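Ticket 459
Opened in: September
Category: Furniture / shared areas
Location: Nania building, floor 2, round booth by the Prukum meeting room
Status: Closed

Reported problem

The round white table in the booth rocks when anyone leans on it. Small things slide toward the bench side and end up on the seat. Second complaint in the same ticket: items are being left on the table overnight and the evening cleaning crew skips it, so the top is getting sticky.

Update 1, 9:40 a.m.

Checked the table. It moves when pressed on the side nearest the walkway. The booth itself is fine, no movement in the bench or the curved backrest. Did not tip the table to look at the base because there were things on it. Asked on the floor channel for owners to come and collect. No replies by lunch.

Update 2, 2:15 p.m.

Items still there. List for lost property, shelf 3:

- folded pale blue cloth
- small blue rectangular object, box or phone case
- dark gray flat wallet or notebook, not opened
- sticker sheet, white with small colorful pictures
- bright blue card
- small white-and-blue box
- white rectangular box, gray print in the center
- small yellow-and-blue toy figure
- pale yellow ring, small

Also a dark gray laptop or tablet sleeve on the left part of the gray seat. It has a small white label. Put it in the locked cabinet, not on the shelf.

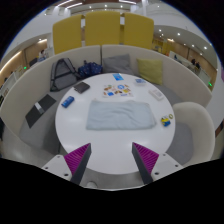
Update 3, 3:30 p.m.

Table cleared and tipped. One of the leveling feet had backed out most of the way. Screwed it back in by hand, then a quarter turn with the wrench. Still a slight rock, so adjusted the foot across from it too. Checked with the level from the Tenix kit in both directions. Good.

Wiped the top with warm water and dish soap. The sticky patch near the middle needed a second pass.

Update 4, next morning

Table still steady. Cleaning crew told they can wipe it as normal. If there are things on it in the evening they should go in a lost property bin and not be left in place.

Sleeve has been claimed. Everything else is still on shelf 3. Quote ticket 459 when you come to the desk.

Related: ticket 244 (same table type, Trevor lounge, loose foot).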